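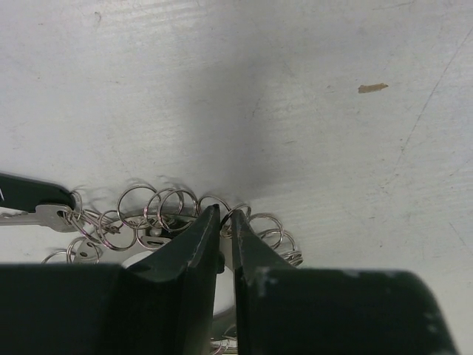
**Lirno hand cream, new formula, anyone else's hands worse??**

**pebbledash_82**
3 February 2019

Right so I've used the Lirno overnight hand cream for years, the thick one in the squat tub. Ran out before Christmas, bought another from the chemist in Itby, same tub same lid same everything. Used it a fortnight and my knuckles are like sandpaper. Looked at the back and the ingredients list is different. Lanolin was third on the old one. Now it's way down past the perfume.

Anyone else? Or am I going mad. Wash my hands a LOT at work (dog groomers) so I notice these things quick.

**tansy**

Not mad. Mine's gone runny. Used to have to dig it out with a fingernail.

**Mrs_Oddsocks**

I like the new one, sorry! Sinks in faster and I can pick my phone up straight after. Old one got all over the pillowcases.

**pebbledash_82**

That's the point of an overnight one though? It's meant to sit there. If I wanted something for phone use I'd get a day cream

**Mrs_Oddsocks**

Some of us look at our phones in bed

**gladrags**

Have you tried emailing them. I did about the lip balm when they changed that and got a voucher for 2 quid off and a very long letter about customer feedback. Didn't answer the question at all.

**pebbledash_82**

Emailed. Will report back.

**quillon**

Going to be unpopular but lanolin isn't magic. Loads of people react to it. My sister came up in a rash from the old formula, she's fine on this one. Might be your skin's just bad this winter, it's been bitter. Heating on all day too.

**tansy**

The texture is different though quillon, that's not the weather

**quillon**

Didn't say it wasn't different. Said different isn't worse for everyone

**pebbledash_82**

Fair about your sister. But then sell it as a new product? Don't stick it in the same tub and say nothing. I'd have bought something else and saved myself a fortnight of splits.

**nanna_biscuit**

Cotton gloves. Any cream you like, plenty of it, cotton gloves, bed. My mum did it with plain vaseline and had lovely hands till she was 80odd.

**Mrs_Oddsocks**

Can't sleep in gloves. Tried. Woke up with one on and the other in the dog's bed

**gladrags**

If you want the old style thick stuff, Marchetti do one in a tube, yellow label. Smells a bit of church but it's properly greasy. Market stall in Fatport has it, the one by the fish van. Cheaper than the chemist by a long way.

**pebbledash_82**

Ooh. Fatport's a trek for me but might be over that way in March. Is it the Marchetti rich or the Marchetti repair?

**gladrags**

Rich. Don't get the repair, it's all silicone, balls up when you rub it

**tansy**

I love the repair!!

**gladrags**

On hands??

**tansy**

On heels. Not tried hands tbh

**quillon**

Heels are a different thing altogther

**softsoap**

Been reading, not posting, but I've got 3 tubs of the old Lirno left. Bought them when the supermarket was clearing it out, I suppose that's why they were clearing it. Before anyone asks, not selling. Checked the date on the bottom of one and it's fine for a good while yet.

**pebbledash_82**

I am SO jealous. Could you type out the ingredients off one? Just the first few. Want to compare properly, I chucked my old tub so I'm going off memory

**softsoap**

Water, glycerin, lanolin, then a long one starting with c that I can't make out, my thumb's worn it off. Then beeswax.

**pebbledash_82**

Thank you! So I wasn't imagining it. New one goes water, glycerin, something ending in -siloxane, something else, shea, perfume, then lanolin. No beeswax that I can find.

**nanna_biscuit**

Beeswax is what made it thick I should think.

**Mrs_Oddsocks**

And what ruined my pillowcases

**fernhill_lass**

There's a petition about this, did you know? Somebody linked it on another board. Had nearly 2,000 names when I signed. Thought it'd be a few dozen of us moaning.

**quillon**

A petition. About hand cream.

**fernhill_lass**

Yes quillon, about hand cream. You're reading a thread about it

**quillon**

ok that's fair

**tansy**

Link? Had a look and can only find one stuck at 1,375, maybe there's two going

**fernhill_lass**

Might be an older one. Can't post links here, mods take them down, will pm you

**pebbledash_82**

UPDATE. Lirno replied. Copying the main bit:

"We regularly review our recipes to give our customers the best experience. Our overnight hand cream now has a lighter feel, following your feedback."

Whose feedback!! Not mine. And nothing about the beeswax or putting new on the tub. No voucher either gladrags.

**gladrags**

No voucher, the cheek

**Mrs_Oddsocks**

Might've been my feedback. I did fill in a survey once about the pillowcases

**pebbledash_82**

I knew it. I KNEW it was you

**nanna_biscuit**

Gloves dear

**quillon**

For what it's worth, if they're actually splitting and bleeding stop using anything with perfume in until they close up. Plain emollient from the pharmacist, the big pump one. Dull but it's what I was told to use when mine went. And rubber gloves for the dog washing if you're not already

**pebbledash_82**

Can't feel the mats in the coat with gloves on, tried it, ended up missing a big knot behind a spaniel's ear. But will get the pump stuff, thanks. Know we've been scrapping but that's useful.

**softsoap**

Just opened one of my three. Bit yellower than I remember but lovely and thick. Sorry

**tansy**

Cruel

**pebbledash_82**

Pump stuff got, 4 nights in. Splits on the right hand have closed, left still sore by the thumb. Slimy though and does nothing for the backs of my hands so still after the Marchetti. If anyone's in Fatport before me can they see if the stall has the big tube? Will send the money plus postage.

**gladrags**

I'm there next week, will look. They only had the small ones last time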